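Brown baskets at the Flumside share table

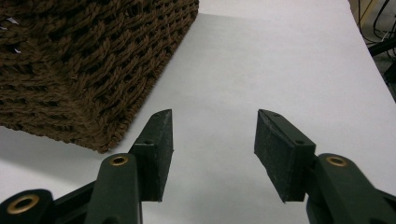 Many members have asked how to clean a woven basket when dust is sitting between the cords. Please do not put it in water, as thick cords need a very long time to dry. Use a soft brush, always along the twist, and after that the vacuum on low power. For small bits of lint, tweezers are good.

The colour can come off on a pale tabletop, so test it first with a damp white cloth. We have 42 baskets to lend until the end of March, from 9 in the morning.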